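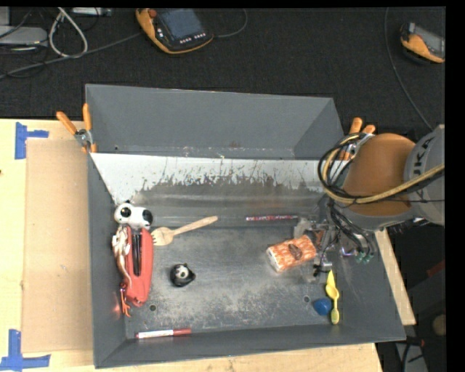
Shewit Gebremichael has played for the morning service at Lilik Road Chapel, Fultport, for long enough to have worn out two copies of the hymn book. The book contains 681 hymns. In August she finished a list of the ones the congregation can sing without help, and the list has 200 entries. I spoke to her by telephone about how it was made and what it is for.

She began with the word "know", which she thinks is used too loosely. "People will tell you they know a hymn when they know the first verse and the tune of the first two lines," she said. "For the list I wanted something stricter. Could the room sing it from start to finish if the organ stopped in the second verse? If the answer was no, it went on a separate sheet."

The separate sheet is longer than the list. It includes several hymns that are chosen often, a point she raised with the minister, Gadisa Kumsa. He had been choosing words to fit the sermon and leaving the tune to whatever was printed on the page. Gebremichael showed him the metrical index at the back of the book, where tunes are grouped by the number of syllables in each line.

"Common metre is eight, six, eight, six. Anything in common metre can in principle be sung to any other common metre tune," she said. "So if he wants a text on forgiveness and the printed tune is strange to people, I look for one they have already. The words stay as they are."

In practice there are limits. Stress matters as well as syllable count, and a text whose lines open on a strong beat will fight a tune that opens on a weak one. She tests each pairing by singing every verse at the keyboard, including the ones normally left out. Verse three is where most of the trouble lies, in her experience. She has also rejected pairings that scan perfectly but suit each other badly. One was a Good Friday text set to a tune called Yimer, written by a former member of the chapel for a Sunday school anniversary. "It fits to the syllable. It's also very jolly."

The other restriction is pitch. Many of the tunes in the book are set for a choir, and the melody goes higher than a seated congregation will follow at half past ten in the morning. Gebremichael transposes anything with a top note above D. Elsie Kereama, who leads the singing on alternate weeks, would prefer a limit of E flat, and the two of them have agreed to differ depending on who is in charge.

I asked whether a list of this kind narrows what a church sings. She had expected the question. "It would if we only sang from the list. The rule is one hymn from outside it each month, and it's repeated for the weeks after. Once it passes the test it gets added." The repetition met some resistance. Abenezer Alemayehu, an elder, felt that four Sundays of the same hymn left too little room for the older material, and asked for the new one to be moved to the place before the Bible reading, where the shortest hymn usually goes. That was done.

The list itself is kept in a plain table with 6 columns: number, first line, metre, printed tune, tune used and key. A later version has the Bible references too, copied from the scripture index and then corrected. The index ties one hymn to Psalm 23 on the strength of a single mention of pasture, she said, and passes over another that follows the psalm verse by verse. She found 5 references she considered plainly wrong and has written them in pencil inside the cover of the organ copy.

I put it to her that all this was a rather mechanical approach to worship. She took some time over the answer.

"I pray over the hymns on Saturday night, the same as I did before. But I can't pray properly while I'm wondering if they'll manage the third line. Colossians says to teach and admonish one another in psalms and hymns and spiritual songs. It's hard to admonish anybody if you've lost your place."

Povilas Dambrauskienė is now typing up the separate sheet, sorted by metre, so that unfamiliar texts can be matched in batches. Long metre is complete. Short metre will follow, and the irregular ones have been left until after Christmas.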